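고객지원 > 자주 묻는 질문 > 컵·테이블 용품

등록일 21/05/2019 | 작성 Sekano 생활용품 고객지원실

플라스틱 컵 및 테이블 이용 안내

본 페이지는 Sekano 플라스틱 컵과 Trarkow 테이블의 구입, 사용, 세척 및 교환에 관하여 고객 여러분께서 자주 문의하시는 사항을 정리한 것입니다. 단체 납품 계약을 체결하신 기관에는 계약서의 내용이 우선 적용됩니다.

문. 컵은 낱개로도 구입할 수 있습니까?
답. 개인 고객께는 낱개로 판매하고 있습니다. 기관 및 사업장 고객께는 36개들이 상자 단위로 공급하며, 상자를 개봉하여 일부만 출고하는 것은 불가합니다. 색상은 상자별로 한 가지만 지정하실 수 있습니다. 여러 색상이 필요하신 경우에는 색상별로 각각 주문하여 주시기 바랍니다.

문. 전자레인지에 사용해도 됩니까?
답. 사용하실 수 없습니다. 본 컵은 냉음료 및 미지근한 음료용으로 제작되었으며, 가열 시 형태가 변할 수 있습니다. 끓는 물을 직접 붓는 것도 삼가 주십시오. 뜨거운 차를 제공하는 장소에서는 도자기 컵 또는 보온 용기를 별도로 준비하시기 바랍니다.

문. 식기세척기를 사용할 수 있습니까?
답. 상단 선반에 한하여 사용하실 수 있습니다. 건조 기능은 해제하시고, 세척이 끝난 후 컵을 꺼내어 자연 건조하여 주십시오. 손 세척 시에는 중성세제와 부드러운 스펀지를 사용하십시오. 철 수세미와 연마제가 포함된 세제는 표면에 흠집을 남기며, 한번 생긴 흠집은 복원되지 않습니다.

문. 붉은색 컵의 색이 흰 상판에 옮을 수 있습니까?
답. 통상적인 사용 조건에서는 이염이 발생하지 않습니다. 다만 색이 진한 음료가 컵 바닥에 묻은 상태로 장시간 두면 상판에 둥근 자국이 남을 수 있습니다. 자국을 발견하신 경우 젖은 천으로 먼저 닦아 내시고, 남은 부분은 중성세제를 희생시키지 않을 정도로 소량만 묽게 풀어 닦아 주십시오. 표백제는 상판의 광택을 손상시키므로 사용하지 마십시오.

문. 테이블 상판은 어떤 색상을 선택해야 합니까?
답. 상판은 흰색과 회색의 2종으로 공급됩니다. 흰색 상판은 얼룩을 쉽게 확인할 수 있어 급식실과 휴게실에서 주로 선택하고 계십니다. 벽면이 어두운 공간에서는 상판의 윤곽이 뚜렷하게 구분됩니다. 회색 상판은 필기구 자국이 덜 두드러지므로 회의 공간에 적합합니다. 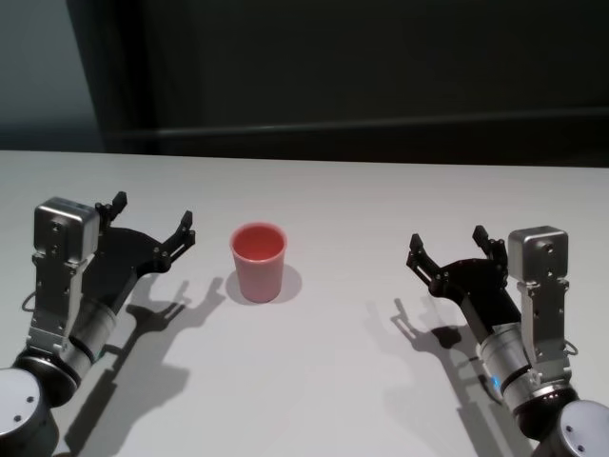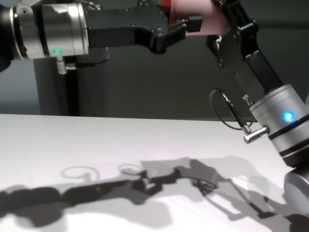
흰색 상판과 어두운 벽면

문. 상판은 얼마나 자주 닦아야 합니까?
답. 음료를 제공하는 장소에서는 하루 2회, 그 외의 장소에서는 하루 1회 닦아 주실 것을 권장합니다. 물기를 꼭 짠 천으로 한 방향으로 닦은 후 마른 천으로 마무리하십시오. 상판과 테두리의 이음부에는 물기가 고이기 쉬우므로 마무리할 때 함께 닦아 주시기 바랍니다.

문. 컵을 겹쳐서 보관해도 됩니까?
답. 완전히 건조된 컵에 한하여 8개까지 겹쳐 보관하실 수 있습니다. 물기가 남은 상태로 겹치면 냄새가 발생하거나 컵이 서로 붙어 분리가 어려워집니다. 분리되지 않는 경우에는 억지로 비틀지 마시고, 바깥쪽 컵을 미지근한 물에 잠시 담근 뒤 천천히 빼내십시오. 직사광선이 드는 창가에 장기간 보관하면 색이 바랠 수 있습니다.

문. 테이블의 높이를 조절할 수 있습니까?
답. Trarkow 기본형은 높이가 고정되어 있습니다. 바닥이 고르지 않아 흔들림이 있는 경우에는 다리 하단의 수평 조절 나사를 돌려 맞추십시오. 높이 조절이 필요하신 고객께서는 주문 전 고객지원실로 별도 문의하여 주시기 바랍니다.

문. 테이블이 견딜 수 있는 무게는 얼마입니까?
답. 상판 전체에 고르게 놓인 물품을 기준으로 40kg까지 허용됩니다. 상판 가장자리에 걸터앉거나 올라서는 행위는 금합니다. 이로 인한 파손은 무상 수리 대상에서 제외됩니다.

문. 파손된 제품을 받은 경우 어떻게 해야 합니까?
답. 수령일로부터 8일 이내에 주문 번호와 파손 부위의 사진을 첨부하여 접수하여 주십시오. 접수 확인 후 동일 제품으로 교환하여 드리며, 이 경우 왕복 배송비는 당사가 부담합니다. 포장재는 교환이 완료될 때까지 보관하셔야 합니다. 단순 변심에 의한 반품은 사용하지 않은 제품에 한하며, 배송비는 고객께서 부담하십니다.

문. 단종된 색상을 추가로 구입할 수 있습니까?
답. 지난 3월에 생산이 종료된 색상은 Mangundap 물류센터의 잔여 재고에 한하여 판매합니다. 재고 수량은 전화로 확인하실 수 있으며, 예약 보관은 제공하지 않습니다.

문. 사용이 끝난 컵은 어떻게 배출합니까?
답. 내용물을 비우고 물로 헹군 후 플라스틱류로 분리배출하여 주십시오. 세부 기준은 거주 지역에 따라 다를 수 있으므로 관할 지방자치단체의 안내를 따르시기 바랍니다. Brurkden 매장에서는 당사 컵에 한하여 수거함을 운영하고 있습니다.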